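Display cabinet

A display cabinet (my gran called hers the vitrine, and I still do when I'm showing off) is a tall cupboard with a glass door, or two if you're lucky, made for keeping things in view and out of the dust. This entry is part of my home-grown furniture encyclopedia, which has now reached 392 pages, so forgive me if I ramble — I've been looking forward to this one!

We use cookies to remember your settings. Accept | Manage preferences

The idea is an old one. People with good china wanted it seen, and people with good china also had children and cats. Early ones were heavy things with small panes, and you paid dearly for the glass. Later on the panes got bigger, the legs got thinner, and you began to find them in offices, schools and shops as well as the front room.

Black is my favourite finish, especially against brick. Pale cabinets tend to get lost on a busy wall, whereas a black one stands up to it nicely. Patterned glass is worth a look too (I've gone on about it under Glass, reeded). It softens whatever is inside, so your muddle of old chargers can pass for a collection.
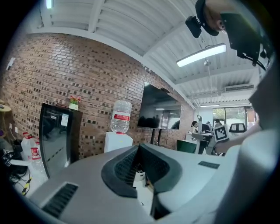
Tall black cabinet with a glass door against a brick wall, with a potted plant on top.

The top is the bit I get asked about most. A small plant in a white pot is hard to beat, and red or pink flowers look lovely over a dark cabinet. Do put a saucer under it! Gudrun Hagedorn, who repaired cabinets in Urport for years, told me she'd sanded out more water rings than scratches.

Lighting matters more than you'd think. A bright ceiling light will bounce straight off the door, so try the cabinet in 2 spots before you fill it. I moved my old Buschmann one evening in April, fully loaded, and lost a gravy boat.

For cleaning, I use a damp cloth and then a dry one, and I never spray near the hinges. Keys go missing constantly, so tape the spare underneath.

See also: Bookcase; Glass, reeded; Plant stand; Sideboard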